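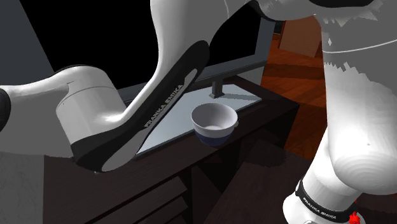 Ollholm desk layout in the simulator, with the arm over the desk and the cup on the monitor base.

Ollholm Desk Scene, version 6
Simulated desk workspace for arm planning and reach tests
Last updated 15 Aug 2025
Status: available, with a safety notice for versions 3 to 5

If you already own Ollholm, please read the next bit before you download anything. If you're new, hello! Read it as well, it'll save you a headache.

Safety notice: arm links passing through the monitor

I got this one wrong and I'm sorry. In versions 3, 4 and 5 the monitor looked solid but only part of it was. The base plate would stop the arm and so would the screen, but the stand neck between them had lost its collision shape when I tidied up the model in December. The planner saw a lovely open gap there and was quite happy to send a forearm straight through it.

In the simulator you'd hardly notice. The arm gets to the cup, the run is marked as a pass and off you go to lunch. The trouble starts if you take that same path and play it on a real arm next to a real monitor, and that's exactly what I did on my own bench in Ternville. The forearm caught the neck, the monitor went over backwards and I hit the stop button a good deal later than I'd like to admit. I was standing well back, so the only damage was one cracked screen and my pride.

After that I went back through every saved run I had, all 3,584 of them, with the neck made solid again. 91 had a link going through it. Most of those were reaches where the elbow swings over the top and the wrist comes down on the far side, because there isn't much room under the arch of the arm once you've got a screen in the way. None of them had raised a warning (that's the part that bothers me most).

What to do if you have version 3, 4 or 5

Don't play any saved path from those versions on a real arm. Please don't try it slowly either, as a slow arm will still push a monitor off a desk.
Install version 6, open your old project and choose Recheck All. It goes through your saved paths and puts a red flag on any that touch something.
Plan the flagged ones again from scratch. I tried nudging the middle points by hand and it just moved the clash somewhere else.
If you've made your own copy of the monitor, turn on Show Solid Shapes and look at it from the side. You want to see screen, neck and base joined up with no gap.

Versions 1 and 2 used an older monitor and don't have this fault, though they don't have Recheck All so I'd still move up if you can.

What else changed in version 6

Every visible object now has to have a solid shape or the scene won't load. It's a bit strict, and you'll get a grumpy message if you drop in a half-finished model, but I'd sooner have the message.
The pass mark now looks at the whole path. Before, it only asked whether the arm had ended up where it should, so a run could go through the furniture and still come out green.
Contact is logged for each link, the elbow and forearm included.
The desk drawers are solid all the way back. They were fine before, I just got nervous and did them again.

What you get

The desk with its drawers, the monitor on its base plate, the white cup with the dark blue band, the wooden floor and the wall behind. You can move the cup wherever you like. On the front of the monitor base is a good mean test, as it leaves the arm very little space to work in, and it's where I leave mine by default.

The arm itself isn't in the download. You bring your own arm model and load it into the scene. The fault was in my monitor and had nothing to do with anybody's arm.

What you don't get is a safety check for real equipment. A clean result in Ollholm tells you the path is clear in Ollholm. Your desk will have cables and mugs and a lamp that somebody moved, so measure it, keep people out of reach and keep a hand near the stop.

Works with

Derese planner, current release. Older Derese projects open fine but will ask to be converted, and you should keep a copy first.

Price and updates

Version 6 is free to anyone who has bought any earlier version. Your old download link still works. If you'd like your money back after all this, write to the Baltelham shop desk with your order number and I'll sort it out.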